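Quem somos

A Stedik é uma escola de artes domésticas para adultos. Ensinamos a limpar, a separar o lixo, a tratar da roupa, a arrumar uma despensa e a fazer pequenas reparações. Desconfiamos de quase tudo o que se vende com a palavra «milagroso» no rótulo, e essa desconfiança acabou por se tornar o nosso programa.

Começámos com um curso de 13 horas, dado à noite numa sala emprestada do edifício Serthorpe. A ideia era modesta: pegar nos conselhos que circulam de boca em boca e ver quais resistem a uma tarde de trabalho. Vinagre com bicarbonato, por exemplo. Faz espuma, a espuma impressiona, e o que sobra no fim é sobretudo água com um sal dissolvido. Quem nos procurava para aprender truques saía por vezes desiludido. Alguns voltaram para o módulo seguinte, outros não, e continuamos a achar que fizemos bem em não lhes prometer outra coisa.

Hoje temos quatro cursos regulares. O mais procurado é o de resíduos domésticos, que trata de baldes, sacos, odores, compostagem e das regras de separação, que mudam de município para município e que pouca gente lê até ao fim. 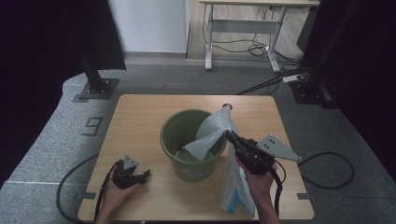

Balde verde-azeitona e saco de plástico translúcido sobre a mesa.

No módulo de compostagem somos particularmente chatos. Perguntamos sempre em que condições se degrada um saco vendido como compostável, porque muitas vezes a resposta supõe uma instalação industrial e não o canto do quintal. Também não acreditamos em aceleradores em pó. Um pouco de terra, matéria seca suficiente e paciência dão conta do assunto na maioria das casas, e quem não tem quintal deve saber, antes de comprar o compostor de varanda, que ele vai exigir atenção todas as semanas.

Os outros cursos são Roupa e Tecidos, Cozinha e Despensa, e Pequenas Reparações. Cada turma dura 60 horas, com aulas práticas desde o primeiro dia. Não damos diplomas com selo dourado. Entregamos uma declaração de frequência – que vale o que vale – e um caderno com as fichas das aulas, que os alunos corrigem quando descobrem que errámos. Já aconteceu mais do que uma vez: a ficha sobre nódoas de gordura vai na terceira versão.
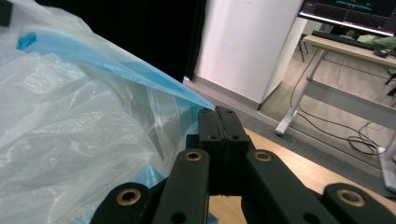 Sobre dinheiro, preferimos ser claros. A escola vive das inscrições e da venda dos cadernos. Recusámos uma parceria com a Dretier, que nos oferecia produtos para as aulas em troca de os recomendarmos. Talvez fossem bons produtos. Não quisemos ter de descobrir isso já com o contrato assinado.

No último ano letivo recebemos 3,034 inscrições, contra 2,910 no anterior. Não tiramos daí grandes conclusões. Abrimos mais uma turma em Ashour, e uma parte do aumento pode vir simplesmente de haver mais lugares.

As próximas turmas começam em novembro. As inscrições fazem-se na secretaria ou pelo formulário desta página, e quem tiver dúvidas sobre o nível pode assistir a uma aula sem pagar.

Página atualizada em 2 de julho de 2018.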